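Winter clothing collection: where things stand

The collection at Cluvska House closes on 06/11/2018. Since July we have taken in 1646 items, mostly coats and jumpers, and the back store is now close to full. Please bring anything further in small bags that one person can lift.

Wanda Bednarek has taken over the sorting rota from the Jakubowski Street group. Sorting starts at ten and finishes when the tea urn goes off. There are four places on each shift, and the late shift still has gaps. Put your name on the sheet by the front desk or ring the office.

We are short of children's hats and men's socks in larger sizes. We have plenty of scarves and cannot take any more this year. Shoes should be tied together by the laces or held with a rubber band, as odd ones have to be thrown away.

Please wash everything before you hand it in. Check the pockets too. Last month's finds included a door key on a green tag and a library card, both of which are at the desk.

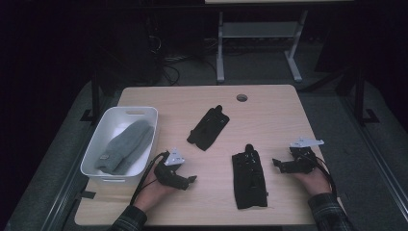
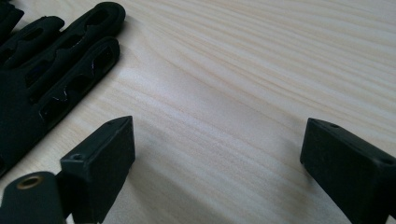
Van dates and parking

The van for the Sotulau shelter leaves from the side gate at nine. It holds roughly 35 sacks, so a second trip is likely. Drivers should park on Flilel Road and leave the yard clear for loading. The gate code has changed and can be had from the office.

Anyone who lent us a clothes rail in July can collect it after the last van has gone. Two of them have no name on, so please bring a note of the colour and length.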